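Grout Cleaning on Small Mosaic Tile
Student project report, Vlasta Michalík
Materials and Surfaces, group Triltach

Why this topic
My aunt's hallway in Estalness has mosaic tile and the grout went gray years ago. Everybody online swears by a different cleaner. Wanted to test a few properly, same grout, same dirt, same scrubbing time.

Small tiles mean a lot more grout per square foot than big ones. More joints, more places for dirt to sit. Mixed colors like cream, beige, taupe and dark brown hide it pretty well on a wall, less so underfoot. 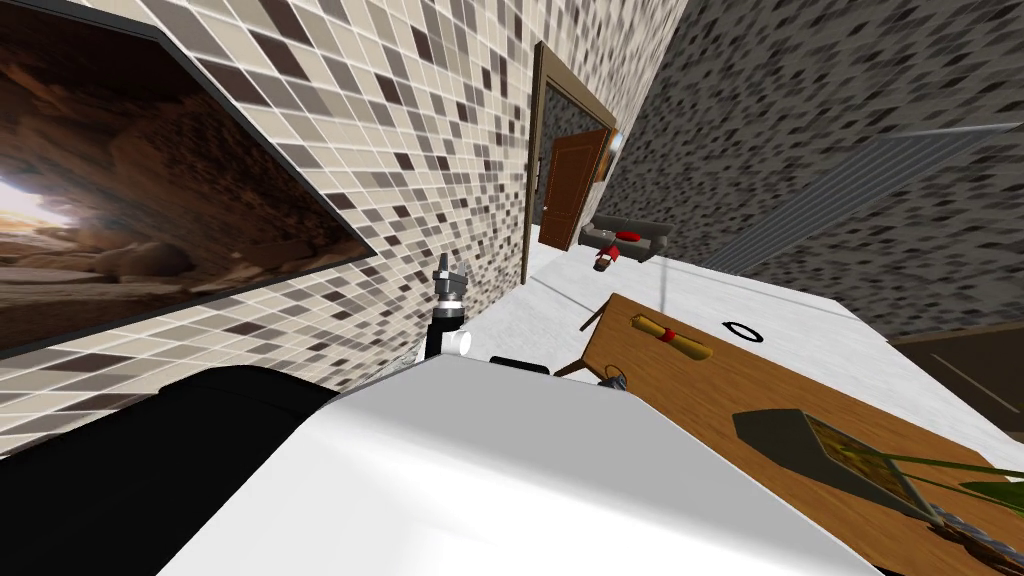 What I did
Made 20 sample boards with cement grout, let them cure, then rubbed in coffee, cooking oil and garden soil. Left them 2 days. Cleaners were baking soda paste, dish soap, white vinegar and oxygen bleach powder. Five boards each. Scrubbed every board for 45 seconds with a nylon brush, rinsed, dried overnight.

Budget was tight so the brushes are cheap ones from Paulík, the store by the bus station. Bristles started to bend on the later boards, shoud have swapped them sooner.

Floors are the harder case anyway. Shoes grind the dirt in and mop water settles in the joints.
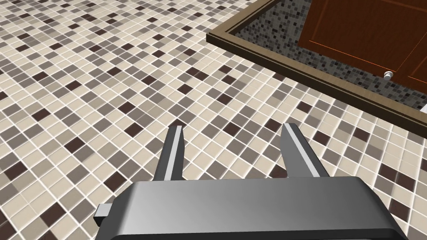 Results
Oxygen bleach best on coffee, by a lot. Dish soap best on oil. Baking soda okay on everything, great on nothing. Vinegar left the grout rough and a bit sandy, would not use it again on cement grout. Soil came out with all four.

Problems
Judged color by eye, no meter. Scrub pressure was just my arm so it probaly varied. Did the last boards late in September and the room was colder.

Next time
Sealed grout vs unsealed. Better brushes.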